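Speaker notes, "Old Laptops, New Memory: What an Upgrade Really Buys You"
Effie Matheson, Urgate Users Evening

Slide 1. Welcome

Thank everyone for coming out, and thank the folks at the Hepburn library for the room (and for the coffee, which is much better than last February's). Say who I am. I've been fixing and upgrading laptops for friends, neighbors and a school or two for a long time now, and I still get a little thrill when a tired machine wakes up properly.

Tonight is about memory, the RAM kind. I know the word gets used for storage as well, so take a minute on this, because half the room will be thinking of the drive. Desk and filing cabinet is the comparison I like. RAM is the desk. If the desk is too small you spend your whole day getting up and walking to the cabinet.

Slide 2. How do you know you need it?

Ask for hands: who has more than 20 browser tabs open at home right now? Let them laugh, put my own hand up too.

Then the practical bit. Before anyone spends a cent, open the task manager on an ordinary working day, with all the usual things running, and look at the memory line. If it sits near the top all afternoon, more memory will help. If it's half empty, please keep your money — the slowness is coming from somewhere else, and we can talk about that over the break. 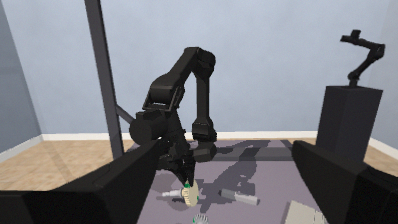

Simulated robot arm over a tabletop with mechanical parts.

Slide 3. Will it fit?

Slow down here, this is where people get caught. Three things to check: whether the memory can be changed at all, which generation it takes, and how much the board will accept. A lot of thin laptops have the memory soldered down, and there's no shame in finding that out and closing the lid again. DDR4 and DDR5 don't swap with each other, the notch is in a different spot, so don't push. Pushing is how I came to own a very nice paperweight.

Tell the Jemora story. I had one in for a lady who'd been sold a kit twice the size the board could take. It wouldn't start, she thought she had broken it, and she'd been carrying it around in a tote bag for 9 days before she called me. We put in the right size and she went home happy.

Slide 4. One stick or two

Two matching sticks usually beat one big one, as the processor can talk to both at the same time. You'll feel it most if the graphics are built into the processor. For email and letters, you may not notice at all, and I'd rather you heard that from me than found it out after paying.

If there's one stick in there already and you're adding a second, try for the same size and speed. A mismatched pair will often run fine, at the pace of the slower one. I ran my own Stirnis that way for ages. 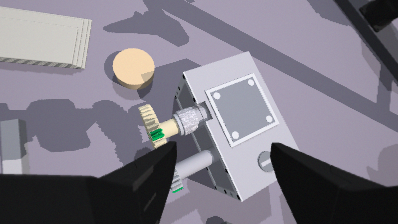

On to the actual fitting, and don't rush it even if we're running behind. Shut down fully (sleep doesn't count), unplug the charger, and disconnect the battery if the manual shows you how. Touch something grounded. Open the two little clips at the sides, and the old stick pops up at an angle. The new one goes in at the same angle, firmly, then down until both clips click. Pass the demo sticks around at this point and ask for them back before the break!

Slide 5. First start

Warn them that the first start can be slow, sometimes several minutes of black screen on newer machines while the memory gets set up. Don't hold the power button down in a panic. Go and put the kettle on. If there's still nothing when you come back, reseat the sticks and try them one at a time.

After that, run a memory test overnight. Bad sticks are rare but they do turn up, and it's so much easier to return one in the first week than to chase odd crashes through the spring.

Slide 6. Questions

Leave a good 7 minutes. Somebody will ask about mixing brands, so repeat the bit from slide 4. If a question is about one particular laptop, get the full model number and look it up together at the side table afterward. Remind people to sign the sheet by the door if they'd like these notes by email.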